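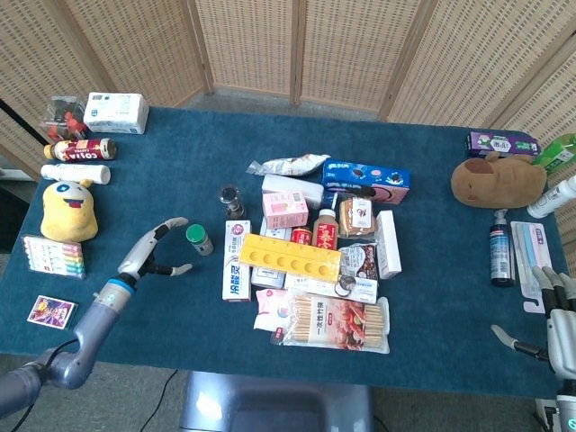 My quarrel is with the slide template, and specifically with the ones that arrive in sets. You know the kind: thirty ways to say that one thing leads to another, each in a dark version and a light version, with a hexagon somewhere. I have bought these. I once paid for a pack of 370 slides called Kulik, and I have used five of them, four of which were the same slide in different colours. What I wanted when I bought it was a plain background. A dark teal cloth over a table gives you a plain background, with a folding screen behind it if you are feeling grand, and anything you set down on it looks as though you meant it to be there. Kulik offered me a gradient.

The trouble starts with the empty boxes. A template with six segments wants six things, and it is very hard to look at a wheel with a blank segment and keep your nerve. I have sat in a meeting in Stevcombe where a process that plainly had four steps was shown with six, the last two being "Review" and "Continue to review". I knew they were padding. The woman presenting, Selma Kadrić, knew they were padding, and told me so afterwards over a biscuit. But the hexagon had six sides and she had until three o'clock.

Nor does it help to delete the spare ones. Anyone who has tried to remove a segment from a grouped shape will know what happens next. The remaining five stay where they were, like a mouth after a fight, and the little icons slide off to the corner of the page. You can ungroup it, rotate each piece by hand and put it back together, and by then you could have drawn the thing with a ruler and taken a photograph of it.

And the circles! Half the diagrams sold today go round. Round is a strong claim. If I put my budget in a circle I am saying that the end of the budget leads back to the beginning of the budget, and in my experience it leads to a phone call. Mimoza Georgiou, who ran the training office at Statavville when I worked there, used to put her finger on the last arrow of any circular slide and ask the presenter what travelled along it. Most people had never thought about it. One man said "learning". He was allowed to sit down after that.

I should be fair. There is a decent case for templates and I have heard it made well, mostly by Danica Shehu, who designs them for a living and has had to put up with me at two weddings. Her view is that most people who make slides are not designers, did not ask to make slides, and have been given an afternoon. Without a template they would use seven typefaces and a picture of a handshake. She is right about the handshake. She also says that the shapes are meant as suggestions, and that she can hardly be blamed if customers treat them as a form to be filled in. I think she can be blamed a bit. If you sell someone a box with six compartments, you have told them something about how many chocolates to expect.

What I would like is a pack of awkward ones. I'd pay good money for a diagram with three large steps and a small embarrassing one that everybody skips. I'd like a funnel that leaks halfway down, and a timeline where nothing happens between April and the end of the year, with enough white space to show it. Org charts should come with a dotted line for the person everyone really asks. As far as I can tell there is no such product, although the Grgić pack does include a staircase with uneven steps, which I took for boldness until I saw the second version and realised the first was a mistake.

In the meantime I have gone back to writing the sentence first. I put down on paper what the slide is supposed to say, in words, and then I look at whether it wants a shape at all. Last time I had 13 slides to make and only two of them did. One was a bar chart and the other was a map of the car park. The other eleven were a line of text each, in black, on white, and Azra Papadopoulos asked me kindly afterwards whether the design hadn't loaded.

I did go and look at Kulik again before that talk, just to check. It turns out you can get the wheel in eight segments now – there was an update, and it was free. I have downloaded it, obviously.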